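# How to plan a slow week on Tonirska without a car

Tonirska is a long, thin island with one proper road, and most people hire a car at the harbour because they think they have to. You really don't! I've been going for years, usually in July, and I get about on the bus, the little coastal boats and my own two feet.

**1. Book the ferry before the room.** The crossings fill up long before the guesthouses do. The boat from Daza takes foot passengers until 19 minutes before it sails, but do turn up earlier than that and get yourself a seat on the shady side (the left, going out).

**2. Choose one base and stick to it.** Clurura, halfway down the east coast, is my favourite – it has a bakery, two decent tavernas and the bus stop right by the church wall. My friend Yiğit Erdem swears by the harbour town instead, and he's quite right if you like a bit of noise in the evening.
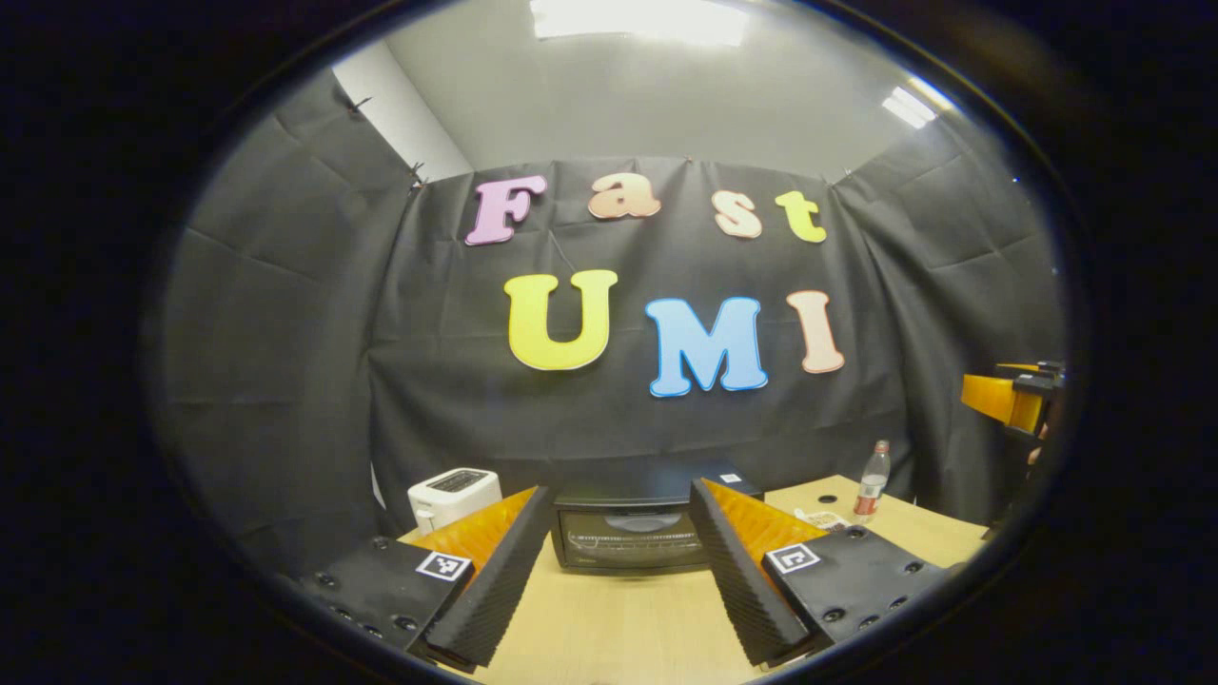 **3. Learn the bus.** There's only one route, and it runs up and down the island all day with a long gap after lunch. Take a picture of the timetable when you arrive, keep some coins handy, and tell the driver where you're going as you get on, or you may well sail past your beach.

**4. Save one day for the boat.** Santino Palma runs the Rondance, a lovely old blue thing that potters round to the southern coves. It carries up to 19 people, so ask at the quay the evening before. Bring lunch, a hat and something warm for the ride home, when the wind gets up.

**5. Walk up to the chapel.** There are 437 steps from the square in Clurura, and I stop for a breather more often than I like to admit. Set off before breakfast, take plenty of water and wear shoes with some grip, as the top stretch is quite crumbly. You can come down the back way through the olive terraces – it's longer but much kinder on the knees – and that brings you out just behind the bakery, where the cheese pies are usually ready by nine.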